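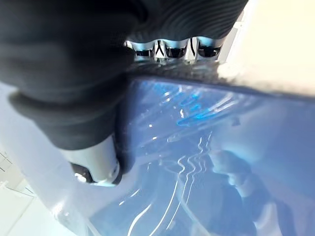

Saha Two-Arm Kit: my term project report

For my project I picked the Saha kit, which Warkach sells to colleges as a ready-made two-arm setup. The whole thing came to 1,867 pounds with the education discount, and Favolden (our lab) paid, thank goodness!

What I wanted to know was whether a student could get it doing office chores without crying. I mostly used a cabinet, some folders and a lot of patience. Getting the doors open was the first job, then moving a binder on and off the shelf.

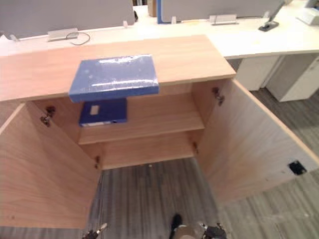

Hands and sleeves

I logged 918 tries over the term and 217 of them were with the fabric sleeves on. I really like the sleeves - they're soft, they look smart and they keep my own fingers away from the joints. Getting them on is a right faff though, and you'll want a friend to help.
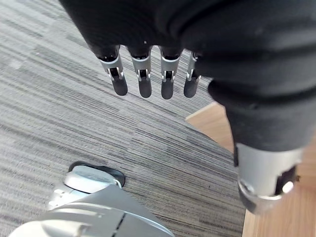 Mounting and the manual

The manual is five pages long (five!) and skips straight past how to fix things down. I rang the Pumberg helpdesk on a Tuesday and they were lovely about it, but the answer should be in print. A screwdriver and a decent bit of board are what you need.
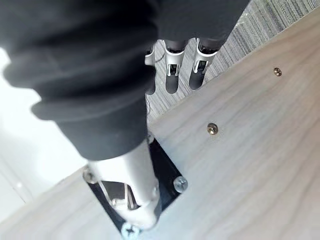 I'd still recommend it to next year's group, as long as they start before February and leave a full afternoon for the setup. My marks out of ten would be a seven, or an eight if Warkach ever rewrites that manual.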